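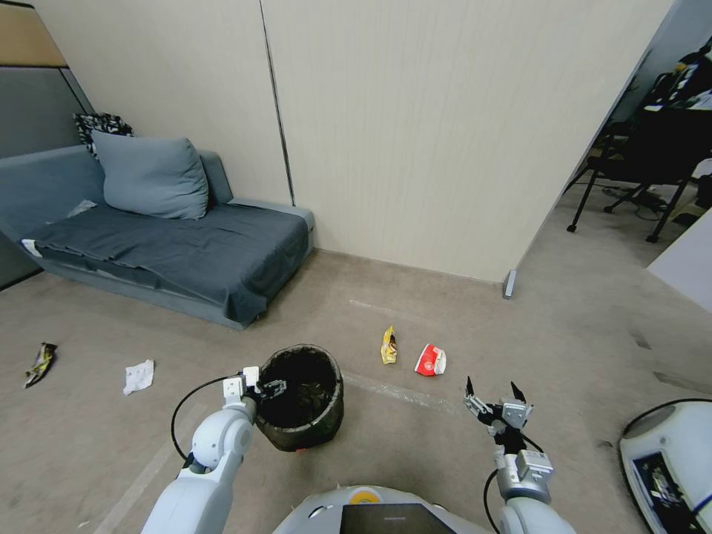
# Surker Send – Email Scheduling and List Management

Surker Send is the email component of the Surker marketing suite. It is intended for organizations that mail to several audiences from one account and need each audience kept separate, with its own sender name, consent record and sending calendar.

## Lists and consent

Contacts may be imported from a spreadsheet or collected through a sign-up form hosted on your own domain. The source and time of each consent are stored with the contact and remain visible after the contact is moved to another list. Duplicate addresses are merged on import, and the most recent consent setting is kept.

An unsubscribe request takes effect immediately on the list concerned. Account owners may choose to apply it to all lists – this setting is found under Account, then Preferences.

## Scheduling

A campaign can be sent at once, at a fixed time, or at the same local time in each recipient's time zone. Campaigns awaiting approval are held until a named approver releases them. If the scheduled time passes without approval, the campaign returns to draft and its author is notified.

## Reporting

Reports show deliveries, bounces, clicks and unsubscribes for each campaign. Open rates are included but are marked as estimates, as many mail programs load images automatically. All reports may be exported as CSV.

## Plans

| | Standard | Extended |
|---|---|---|
| Separate lists | 3 | 14 |
| Approvers | 1 | 11 |
| Templates | 137 | 137 |
| Local-time sending | No | Yes |

Both plans are billed monthly. A change of plan takes effect at the start of the next billing period. Lists above the limit of a lower plan become read-only and are not deleted.

## Setup and support

New accounts are configured by the Stitalby office under the direction of Wing-sze Yen. Transfers from another provider should be arranged in advance with Marius Sandu, particularly for customers planning to send in November. Existing Herrero form customers may keep their current forms – only the destination list needs to be updated.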